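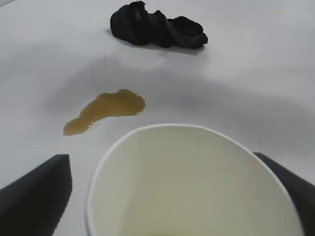 Pustbridge Community Textile Reuse Scheme
Progress report to the Adjei Fund, second period

Prepared by Naa Osei, Scheme Manager

1. Collections

The scheme has continued to collect unwanted clothing and household linen from the Pustbridge and Herklow areas. Collections in Herklow began in February, later than planned, as the lease on the Grendum Road store was not signed until the end of January. There are now 6 collection points in use. The point at Herklow library fills fastest and is emptied every Tuesday before the building opens to the public.

Items received damp remain a difficulty. Notices at each point have been reworded and Seidu Amegashie has asked the library to move its bank under the canopy. A reply is awaited.

2. Sorting and repair

Sorting is carried out at Grendum Road under the supervision of Augustina Abugri. Items are graded for resale, repair or recycling. The grading sheet agreed with the Fund at the outset did not provide for single or unmatched items, and a separate line has been added for these.

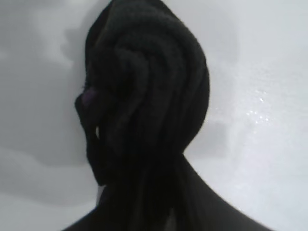

The repair class has run with two tutors, Delali Aidoo and Augustina Korletey. All 40 places were taken up. Attendance fell during the school holiday and recovered afterwards. Several learners have asked for an evening class, which the present heating arrangements at the store would not allow.

3. Expenditure

Spending is within budget under all headings except transport, where van hire has exceeded the allocation. We request the Fund's approval to move £2000 from the publicity heading to transport. No increase in the overall grant is sought.

4. Next period

The scheme will open the resale counter at Pustbridge and complete the fire safety works required by the landlord. A revised budget is attached for the Fund's consideration.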